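April, notebook, Mandcombe yard

Flow test on the Edard channel drain, second run. We closed the outlet with the rubber plug, filled to the rim and left it 11 minutes. Level went down 2 mm at the joint near the silt box, so the joint is still not tight. I cleaned it and put new sealant, the gray one from Kuusk. It must cure until tomorrow.

Order 2331 (end caps) did not come yet. Please do not cut the 900 mm piece before they are here, I want to check the fit first.
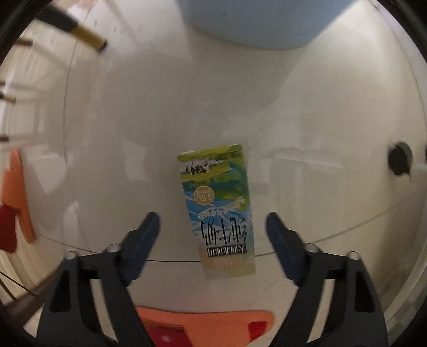
Maarja Ots: I would check the slope too, last time the silt box sat higher than the channel.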